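Home Bench Notes Reviews Archive About
Search this site Enter keywords Go

The boring gripper deserves another look

31st May
By Consuelo Bautista

I've been swapping grippers on and off the same arm since September, and I've come around to an opinion that would have annoyed me when I started: most of us shop for grippers by looking at the wrong end of the job. We look at the fingers. How many, how bendy, how much they can hold. I did it too. I wanted the Mevell so badly I could have drawn it from memory.

The Mevell has 3 fingers and it's lovely, I'll say that first. It closes around things like a hand taking an apple out of a bowl. The Dolach is a plain parallel jaw with 2 flat pads (you could explain it to a toddler), and the one I had on loan arrived with a scratch down one side and a manual that was mostly blank pages. Guess which one I went back to.

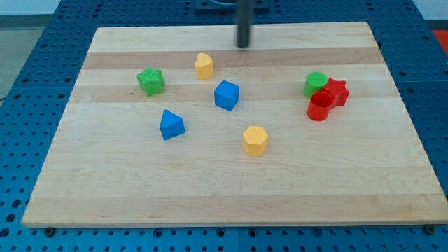
What I care about in a gripper is how it behaves when things are close together. Anybody can pick up a cube sitting by itself with clear wood all around it. The trouble is over on the right of my board, where the green cylinder, the red star and the red round one are bunched up tight, and a gripper has to get something down between them without shoving the neighbors. That's where wide fingers cost you! The Mevell needs a big circle of free space before it can even begin to close, and in a cluster it hasn't got one. The Dolach only needs two thin slots, and if you turn the wrist a bit you can usually find them.

I kept a tally, in pencil, over 638 picks split between the two. I'm not going to print a table, partly since my handwriting got bad toward the end, but the Dolach bumped far fewer neighbors, and when it missed, it missed in ways I could understand. A pad landed on top of a block, or it came in at a bad angle. Fine, I can fix that. With the Mevell I'd get a block half held and tipped over sideways, and I'd spend the evening wondering which finger was to blame.

Now, the controller matters too, and I know somebody will write in to say so. I ran both on the Escobedo, which has 12 speed settings, and I've used maybe four of them. Slow down the last bit of the approach and either gripper gets better. I tried the Gusa for a weekend as well and gave up on the menus.

So would I tell you not to buy the Mevell? No, if you're picking up fruit or mugs I think you'd be happy with it, and I still put mine on when friends come over. But start with the jaw. Put some blocks down too close together, on purpose, and see how you get on. I'm trying narrower pads next, once I find the right screws.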